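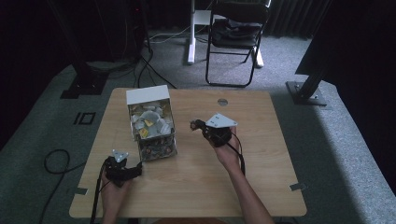

Figure 2. Hand-held grippers at a lidded box. Box lid closed, right gripper raised.

Section 2. Teaching the Storent a table chore

Read this section before you record your first chore. It covers what the Storent can be expected to do, how to set up the table, and how to record the motions it will learn from.

What the machine can do now

The Storent can pick up light, dry items from a table, put them in an open box, and take them out again. It can lift a loose lid and set it down. It does these jobs slower than a person, and it still drops things. Plan on checking its work.

It can't yet be left alone to clear a kitchen or restock a shelf. Wrappers are a good example. A crumpled wrapper changes shape each time it is touched, it may stick to the one next to it, and a shiny one can look different to the camera from one side to the other. A person sorts this out by feel. The Storent has no feel in its fingertips and works mostly from what it sees.

In our own trials at the Wondimbridge workshop, a new box-and-lid chore needed some 27 good recordings before the machine could repeat it at all. A full box needed more than a half-full one. Your results will depend on the items you choose.

Before you start

You will need both hand grippers with their cables, one table, one clear box with a loose lid, and the items you want handled. Use the same box for the whole set. If you switch boxes partway through, start a new set.

CAUTION: Keep fingers away from the gripper tips when the grippers are powered. The tips close with enough force to pinch.

CAUTION: Cables on the floor are a trip hazard. Route them away from where you stand.

Setting up

1. Place the table on a level floor and check that it doesn't rock.
2. Put the box on the table within easy reach of both hands. It doesn't have to be in the center.
3. Plug in the left gripper, then the right. Wait for the Akum program to list both.
4. Open and close each gripper once. If one doesn't respond, unplug it and go back to step 3.
5. Move each gripper to the far side of the box and back. The cable should follow without pulling.

Note: A cable may rest against your forearm. Don't wrap it around your wrist.

Recording the chore

6. Pick up the grippers and hold them still beside the box. Press Start with the foot switch.
7. Steady the box with the left gripper. Use light pressure.
8. Grip the edge of the lid with the right gripper, lift it straight up, and lay it flat on the table.
9. Take out one item and set it down. Release it fully before you move away.
10. Repeat step 9 until you have moved the items you planned to move.
11. Put the lid back on and press Stop.

Keep each recording under 15 minutes. Long recordings can be saved, but Akum takes a long time to process them and tired hands give poor results.

Note: If you drop an item, pick it up with the gripper and carry on. Recordings with a small mistake and a recovery are useful. If you knock over the box, press Stop and delete the recording.

If the machine struggles

It picks up two items at once. Record again with fewer items in the box.

It misses the lid. Check that the lid hasn't been swapped, then add recordings with the box turned a little each time.

It stops above the box and doesn't move. Press Reset. If the fault comes back, save the log and send it to Hermenegildo Bautista in Villalobos support.

For gripper repairs and spare tips, contact Rocío Zavala at the parts desk. Don't open the gripper body yourself.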